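Ticket 3542
Subject: Label printer skips every second label after the change of roll
Product: Nornisex desktop label printer, USB
Status: Solved
Opened: 20 February 2023
Category: Printing / Media and calibration

Problem as reported

We use one Nornisex printer at the Britircombe store room for the small shelf labels. On Friday's roll it was still fine. After we put in a new roll, the printer prints one label, then feeds one blank label, then prints again. On a job of 20 labels we lose 20 more. The text on the printed ones is sharp and in the right place, only a little too high.

What I checked before writing:

The printer was switched off and on again, two times.
The cable was changed to another USB port.
The same file was printed from a second computer. The result is the same, so I do not think it is the computer.
The print head was cleaned with the pen that came in the box.

The red light does not come on. No error message is shown in the Skulside program.

First answer from support

Thank you for the clear list. Please tell us the size of the label which is written on the core of the new roll, and the size which is set in Skulside under Page Setup. Please also hold the feed button until the light blinks two times, then release it. The printer will feed a few labels and measure the gap. Write back what it does after this.

Reply

The core says 50 x 25 mm, from the supplier Blomqvist. In Skulside the size is also 50 x 25 mm. The old roll was from another supplier but it had the same size.

I did the calibration with the feed button. The printer fed nine labels and stopped, and the light became green. After it I printed three labels and there was a blank one after each. So the calibration is finished without error but it does not help.

I have also tried to set the gap by hand from 2 mm to 3 mm. Now the text is lower, but the blank labels are still coming. I have put it back to 2 mm.

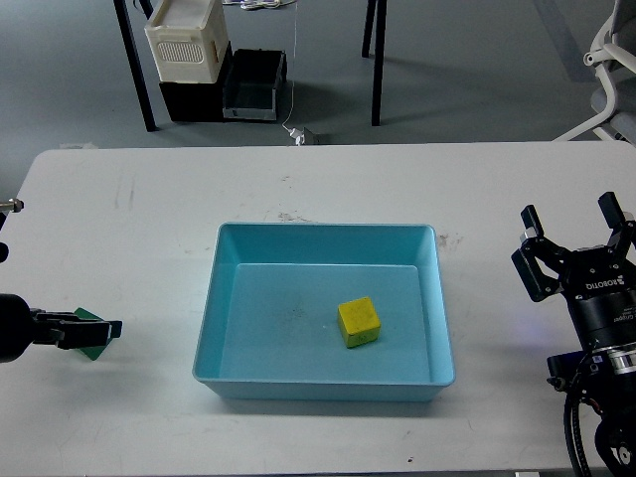
Posted by: Ticket owner
Role: Store room clerk, Britircombe

One more thing I noticed today. If I open the cover and look at the new roll against the light, there is a small black mark on the back side of the paper, one for every second label. The old roll had no marks at all, I still have a short piece of it and I compared them. Can the printer be reading the black mark in place of the gap?

Second answer from support

Yes, this is very likely the cause. There are two ways for the printer to find the start of a label: it can look through the gap, or it can look for a black mark on the back. Your printer has both sensors. When the media type is set to Automatic, the calibration chooses the signal which is stronger. On your roll the mark is stronger than the gap, and the printer then believes that one label is 50 mm wide and two labels long.

Please do the following:

1. In Skulside, open Printer Settings, then Media.
2. Change Media Type from Automatic to Gap.
3. Press Save to Printer. If you only press OK, the setting stays in the computer and the printer does not receive it.
4. Switch the printer off, wait ten seconds and switch it on.
5. Make the calibration with the feed button again.

Reply

I did all five steps. At first there was no change, but then I saw that I had pressed OK in step 3. I repeated it with Save to Printer. This time the calibration fed only four labels. I printed a job of 20 labels and there were no blank ones between them. The text is still too high by maybe 1 mm.

Third answer from support

Good. For the height, please go to Media, then Vertical Offset, and enter 1.0. A positive number moves the text down. Save it to the printer in the same way.

Reply

With 1.0 it was slightly too low, with 0.8 it is correct. I have printed the rest of the labels for the lower shelves and they are all good. I wrote the settings on a piece of paper and taped it inside the cover, for the next person who changes the roll.

My last question: if we go back to rolls without the black mark, must I change the media type again?

Fourth answer from support

No, you can leave it on Gap for both. Please only repeat the calibration when you change the supplier, and check the vertical offset with one test label.

Ticket closed by the owner.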